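Rakcombe Open Day (robotics)

The Rakcombe Open Day is a yearly public demonstration of robot manipulation research held at the Draleo laboratory in Vimevville. It takes place in July and centers on household handling tasks carried out with hand-held grippers and, in a separate room, with robot arms trained on the recordings made with those grippers. Attendance is limited to 200 visitors, admitted in groups of 20.

Background

The Draleo laboratory was set up as a test site for Ortner, a maker of gripper parts and small actuators. Its early work dealt with bin picking for warehouses. When the laboratory moved to its present building on the Rakcombe site, the program shifted to objects found in kitchens and bathrooms, and the open day was started the following summer. Earlier visits had been by appointment only and were meant for engineering students.

Format

The day opens at 10 a.m. with a short talk on gripper design. Groups then pass through the recording room, the arm room and the workshop, spending 50 minutes in each. In the recording room, an operator holds a gripper in each hand and performs a task at a table. The jaws are opened and closed by hand, and a camera fixed to each gripper records the motion. Visitors may try the grippers after the operator has finished a set of runs.

The tasks are chosen for their range of shapes and stiffness. The bathroom set uses ordinary store-bought goods, among them toothbrushes, cups and tubes of toothpaste.
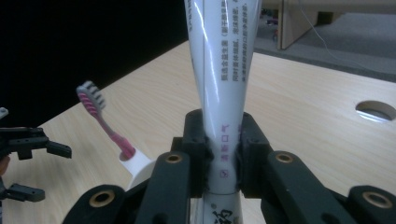

Soft packaging is treated as a separate class in the laboratory's task list. A tube changes shape under load, and the force needed to hold it depends on how full it is. Rigid items can be held with a wide range of forces and are used mainly to practice placement. Operators are told to close the jaws slowly on soft items and to keep the grip near the middle of the body.

Equipment

The grippers shown at the open day use a linkage that moves two opposing jaws. The jaws have pads on their inner faces to limit slipping. Worn pads are replaced in the workshop, where visitors can also see linkages taken apart on the bench.

The arm room holds two fixed arms fitted with jaws of the same pattern. Matching the jaws allows recordings from the hand-held units to be used without changing the contact geometry. The arms run behind a clear screen during public hours.

Recordings

Runs made by staff during the open day are kept and added to the laboratory's collection. The most recent event produced 861 usable runs. Runs made by visitors are deleted at the end of the day.

See also

Parallel-jaw gripper
Learning from demonstration
Deformable object handling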